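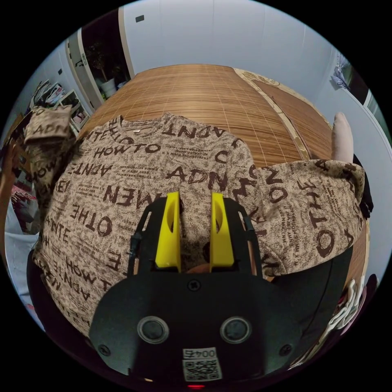
One sleeve up, one sleeve down: students from the Skokside robotics club at work on the lettered sweater.

Students teach a robot to do what they will not

19 October 2022

The Skokside robotics club at Firnell College has spent the first weeks of term folding laundry. Members say their parents have been told, and that the parents took it badly.

The club is preparing for the Zaidi Challenge, a student competition in which a two-armed robot must take a garment it has never met, flatten it on a table, and fold it into something a reasonable person would put in a drawer. The robot is called Julonine. It lives in a lab on campus and has not folded anything yet. Before it can, somebody has to show it how, and so 20 students have been taking turns with a pair of hand-held grippers, one per hand, doing the job the way Julonine will eventually be asked to do it.

Each gripper has two yellow fingers and carries a camera. The student squeezes, the fingers close, and the recording goes into a pile with all the others. The software learns from the pile. What it learns depends a good deal on the student.

"We discovered in the first session that three of us had no method at all," said club president Adwoa Odoi, a third-year mechatronics student. "We had one person who rolled everything. We had one who folded towards himself, then turned the shirt over and folded it away again. If you train on that, you get a robot that can't make up its mind."

The club's answer was a house style. It runs to a page and a half, was argued over for two meetings, and settles such matters as whether the sleeves go in before the hem comes up (they do). Copies have been sent to all members. One came back with corrections.

Most of the practice has taken place on a wooden table in the home of fourth-year student Soudabeh Dehghan, after the club decided that its lab was too tidy. A robot that learns only in a bare white room tends to be thrown by anything with furniture in it, Dehghan said, and her place has furniture in it.

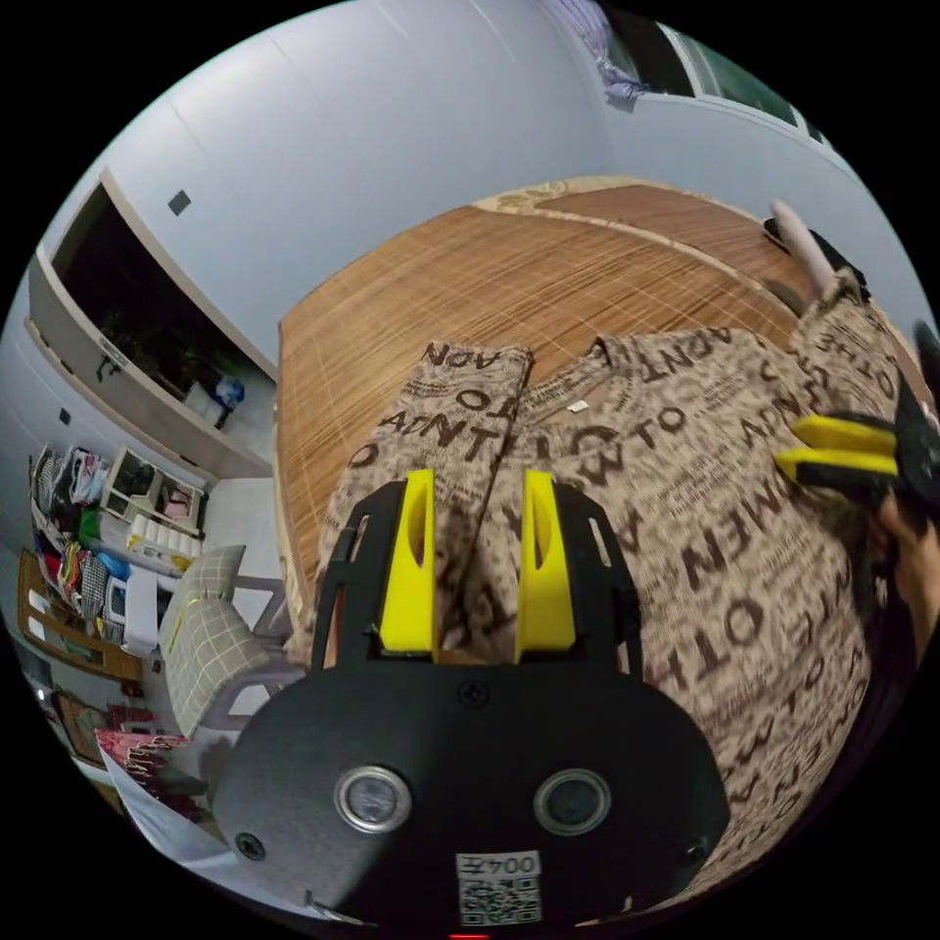 Clothing for the sessions comes from members' own closets, and plain T-shirts were used up early. They are easy to fold and, in the club's view, teach a robot very little beyond confidence. The harder pieces are the ones with something printed on them, where a camera hunting for the edge of a sleeve has to get past a great deal of reading material first. On the beige garments that have lately been in heavy rotation, the lettering runs at every angle, "WOMEN" in one spot and "TO" in another, and a corner of cloth held up by the second gripper brings its own share of the text along with it. Human folders have had trouble too. Haris Bugti, who is in charge of checking the recordings, said he once spent several minutes trying to work out whether he was looking at a cuff or a collar, and had to ask the person who folded it.

Bugti's checking is the least popular part of the project, mostly with the people being checked. Of the 2699 folds recorded so far, 2137 have passed. The rest were dropped for dragging the garment off the table, for letting go too early, or under a heading in his spreadsheet that reads simply "why".

He has been asked to retire the heading and has declined.

The lettered knits account for 127 of the folds that passed, a number the club would like to see climb before the competition in February. Knitwear is a known weak spot. It stretches when pulled and bunches when pushed, and it has a habit of following the gripper home after the fingers have opened. Last year's team, which used an earlier version of the software, reached the second round on the strength of its pillowcases and then drew a cardigan.

"I don't want to talk about the cardigan," said Recep Aksoy, who was on that team and is on this one. 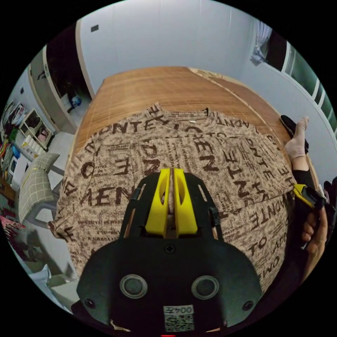

Aksoy did talk about it, at some length. The robot picked up both front panels, he said, brought them together very nicely, and then kept going until it had the buttons on the inside and one arm pointing at the judges. It was awarded a mark for neatness. This year he has pushed for more practice at the dull stage that comes before folding, when the garment has only to be pulled flat, and for slower hands all round. The house style now suggests a pause before each grasp, long enough to be sure the fingers are over cloth and clear of table.

The pause has not been welcomed by everyone. Yasir Rind, a first-year and by common consent the fastest folder in the club, said he found it hard on the nerves. He has worked weekends in a clothing store since high school and can do a sweater by hand in the time it takes most members to find the neckline. With the grippers he is, by his own estimate, about as good as a raccoon.

"You've only got two fingers a side and you can't feel anything," Rind said. "You want to smooth it with your palm and you don't have a palm. I kept trying to use my elbow."

Elbows are now covered in the house style, on the second page. Students may still use a free hand to lay a garment out between recordings, but once a recording has started the grippers are supposed to do everything.

Judging at the Zaidi Challenge is done in three parts, for flatness, for the shape of the finished fold, and for time. Teams bring their own robot and get no say in the clothes, which come out of a bag. The rules promise a range of colours and fabrics and at least one item "of unusual construction". The club has spent more time on that phrase than on any other line in the document. Odoi believes it means a hood. Dehghan has been preparing quietly for overalls.

Julonine gets its first turn at the table next month, when the recordings will be used to train it and the students will find out how much of what they meant got across. Expectations are being kept modest. Bugti said he would be content with a sweater folded in half, provided it was the half they had asked for.

The club meets in the mechatronics lab at Firnell and is taking new members until the end of term. No experience with robots is required. Applicants should bring something to fold, labelled with their name, and are asked to take it home again afterwards, as Dehghan's chair is full.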